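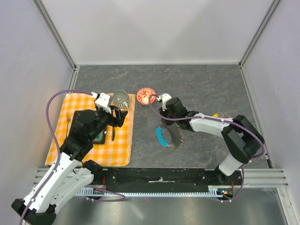 *Yannick Huet*

The Montoya student robotics club will hold its spring open house in April, and everyone in the neighborhood is warmly invited to come by, meet the students, and watch two robot arms do their level best to set a table. Doors open at 2 in the afternoon in the club's workshop on the ground floor of the Retel building, and there is no charge to come in.

Table setting is this year's club project, and it has kept the students happily (and sometimes not so happily) busy since January. The idea came from So-yul Geum, who coaches the club and who had grown a little tired of seeing arms stack blocks. She asked the students to pick a chore they all knew from home, and after a long and rather loud discussion over sandwiches, they settled on laying a place for dinner - cloth, fork, knife, cup and plate - with the two arms sharing the work from opposite ends of one rail.

"I thought the plate would be the hard part, and the students were very kind about letting me go on thinking so," said Geum. "Then we spent most of a month on the cup. You have to come at it from the right side, you have to hold it upright the whole way over, and you have to remember there is another arm working right beside you. They argued about it, they drew it on the whiteboard, they came in early. I have loved every bit of it."

The club has logged 529 practice runs so far, each one written up by hand in a notebook that will be out on the front desk for visitors to leaf through. The students chose the table things themselves, including the orange-and-white checkered cloth, the ribbed metal cup and the red plate with its white flowers, and they would like it known that the plate was picked by a vote that went to a second round.

Visitors will be able to see the arms at work, look over the students' code, and try steering an arm themselves, with a club member standing by to help. Turns will be kept short so that everybody who wants one can have one, and younger children are very welcome as long as a grown-up comes along with them. Hot drinks and cake will be served in the hallway, well away from the wiring.

The club is open to students in grades nine through twelve and has 20 places for the coming school year. No experience with robots or programming is needed, and sign-up sheets will be available at the open house. Tools and workshop space are provided with the support of Fesik and Leso, two local firms that have stood by the club from its first season, and to whom the students send their thanks.

**Contact:** Yannick Huet, Montoya student robotics club, Retel building, room 823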